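Work and Automation, week 7: Who does the fiddly bits?

Notes to go with the lecture. I've written these up from my own scribbles so they wander a bit, and the reading for the seminar is at the bottom.

Last week we did the big stuff, car plants and container ports, and a few of you came up afterwards to say it all felt rather far away. Fair enough. So this week we're staying with one ordinary workplace, a packing site I've been visiting on and off for years. I'm calling it Stustton in these notes because that's the name over the gate and they're happy for me to use it. They pack toiletries, mostly gift sets and travel kits. A travel kit is a brush, a tube, a cup and maybe a flannel, put in a tray in the right order and the right way up, then sleeved and boxed. When I first went there were 73 people on the packing floor across the shifts. When I went back in June there were 69. Hold on to those two numbers, I'll come back to them, and please don't build an essay on them before I do!

1. What was automated first

The sleeving went first, then the boxing, then the pallets. If you did the reading for week 3 you could have guessed that order. A sleeve is always the same sleeve. A box is always the same box. The sleeving machine came from a firm called Pretska and it is a lovely noisy thing that does one job all day long.

What stayed with people was the kitting, which means picking up the separate items and laying them in the tray. I asked Man-sik Joo, who was line lead then and is training lead now, why that had been left alone, and he handed me a toothbrush and told me to put it in the tray without looking. I did it. He then asked me to write down how I'd done it. I got as far as "pick it up" and stuck. Which end? How hard? When did I turn it over? I had no idea, my hand had just got on with it.

There's a term for this and you'll need it for the exam: tacit knowledge. It's what you can do but can't easily say. Most of the history of automation can be told as a history of people trying to get tacit knowledge out of workers' hands and into something the firm owns. Keep that sentence in mind for the Geum discussion further down, it's the one I'd like you to argue with.

2. Three ways of getting at it

(a) Watch and write it down. This is the stopwatch and clipboard method we covered in week 2. It gives you timings and a list of steps. It does badly with anything soft, bendy or awkwardly shaped, because the list leaves out all the small corrections a person makes on the way.

(b) Change the job so the knowledge isn't needed. Firms do this far more than people notice. You redesign the tray with a slot for each item, you buy brushes that arrive all facing one way, and suddenly a fairly stupid machine will do. Stustton tried it with one range. The slotted trays cost more and the customer didn't like how they looked, so back it went to hands.

(c) Record people doing it, and train a machine on the recordings. This is the newer one and it's where we'll spend our time. The worker does the task while the movement and the view are captured, over and over, with the items put down a bit differently each time. Then a learning system is fitted to the lot. You aren't asking anybody to explain themselves. You're asking them to do it again, and again, and again.

One version of (c) has the worker wear gloves or sensors. Another has them steer a robot arm from a distance, which is slow and gives you a stiff neck (I've tried it, I was hopeless). A third gives them grippers to hold in their own hands, like a robot's fingers on a handle, with a camera on each. They walk up to a table and do the job with those. You lose the feeling in your fingertips but you keep your own shoulders, elbows and sense of timing, and there's no robot in the room at all while the recording is done.

3. What that work is like

Teselow is the name of the project at Stustton. It began with a handful of packers taken off the line for two hours at a stretch, on their normal rate plus a small top-up. Mal-soon Ma was one of them. She had been kitting for 12 years by then and was, by common agreement, the quickest on her shift.

She didn't enjoy the first fortnight. Her complaint was that the grippers made her clumsy at something she was proud of being good at. A thing she could do in one sweep became three separate moves: reach, close, lift. She said it was like eating peas with somebody else's hands. After a while she got her speed back, or a good part of it, and then she got interested. She started telling the engineers which takes were bad. They'd have a brush picked up and set down properly and be perfectly content, and she'd say no, you'd never hold it there, you've nowhere to go next.

I think this is the most important moment in the whole case — the point where the person being recorded begins to judge the recording. Ask yourselves what job she was doing at that point. Was she still a packer? Her payslip said so. For several months she was teaching, checking and quietly redesigning the task, all at a packer's rate with a top-up. Man-sik Joo spotted this before management did and it's largely down to him that there's now a separate grade for it.

Have a look at the two-handed nature of the job, too, as that matters for the arguments about skill. Kitting is very often described in job adverts as "simple manual handling". Yet one hand is nearly always holding something ready while the other one gets on with the next thing, and the two have to keep out of each other's way. Old hands do this without a thought. New starters use one hand and leave the other flat on the bench, and you can tell how long somebody's been there just by watching their spare hand.

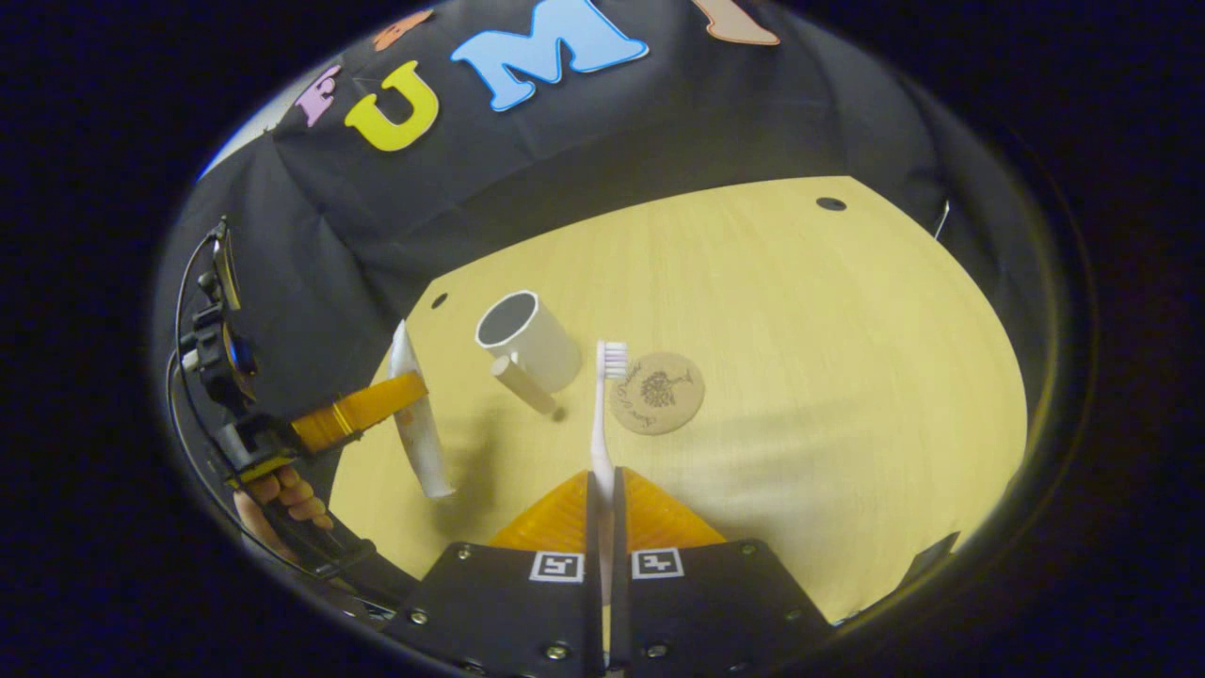

Fig. 1. Toiletries handled with two hand-held grippers: toothbrush upright in one, white tube in the other, cup between them.

Notice how little there is on the table in Fig. 1 compared with a packing line. A few items, plenty of space, a cloth behind. Now think about a real line at the end of a long shift, with trays coming at you and someone shouting about labels. When people argue over whether a machine "can do the job", they are very often talking about two different jobs, the tidy one and the other one. In your essays, please say which you mean. I lost count of the marks I took off for this last year.

4. Back to the numbers

So, 73 down to 69. It's tempting to say the robots took four jobs. I went through it with the site office and that isn't what happened, or at least you can't show it from those figures. People retired, a couple moved away, one went to drive for the supermarket. They weren't replaced. Whether they would have been replaced without Teselow is exactly the question, and there's no line in any spreadsheet that answers it. Economists call this a counterfactual. The packers call it "funny how they never advertised".

What you can show is a change in what people there spend their day on. There are now two arms working on the simplest of the travel kits. They're slower than a good packer and they don't mind nights. Somebody has to stand by them and sort out dropped or jammed items, and that somebody is an experienced packer, as a new starter wouldn't see the trouble coming. The easiest kits used to be where new people learned, though. Take those away and the new people start on the hard ones. Man-sik Joo worries about this more than he does about headcount, and I've come round to his view. Where do the next lot of experienced hands come from if the easy work has gone? We'll meet the same problem in week 9 with junior solicitors, so do keep your notes.

The feelings on the floor are mixed and I'd ask you to leave them mixed. I've spoken to people who are glad to be rid of the travel kits, which are dull and hard on the wrists. I've also spoken to one man who refuses to go near the recording table and has told his supervisor why in plain terms. Mal-soon Ma herself is proud of it and cross about it, sometimes in the same breath.

5. Who owns a knack?

Geum is the firm that did the training side for Stustton. Under the first agreement the recordings belonged to Geum, who could use them for other customers. The packers hadn't been told that. It came out by accident in a canteen chat and there was a proper row. The second agreement says the recordings stay with the site for this purpose only, and the people who made them get told if that changes. They don't get a share of anything.

Is that fair? Some points to chew on before the seminar:

If you teach a new starter how to kit, you don't own what they learned and nobody pays you each time they use it. Is recording any different? I'd say yes, because the new starter can only be in one place at once, but there's a decent case on the other side.

Musicians get paid when a recording is played. What would a packer's royalty look like, and who would keep the accounts?

The packers' skill was partly learned on the firm's time, with the firm's trays. Does that give the firm a claim? How much of one?

Could somebody say no without it costing them? At Stustton it was voluntary on paper. Think about what "voluntary" means when your line lead is picking names.

For the seminar

Read the handout on tacit knowledge and the short piece on piece rates from week 2, again if you've already done it. Then pick a job you've been paid for, any job, and try to write out one small bit of it so that a stranger could do it from your page alone. Half a side is plenty. Swap with your neighbour at the start and we'll see how far they get. Bring the props if they'll fit in a bag — last year somebody brought a full set of café milk jugs and it was the best seminar of the term.

Essay titles go up after the reading week. My office hour is unchanged, knock loudly.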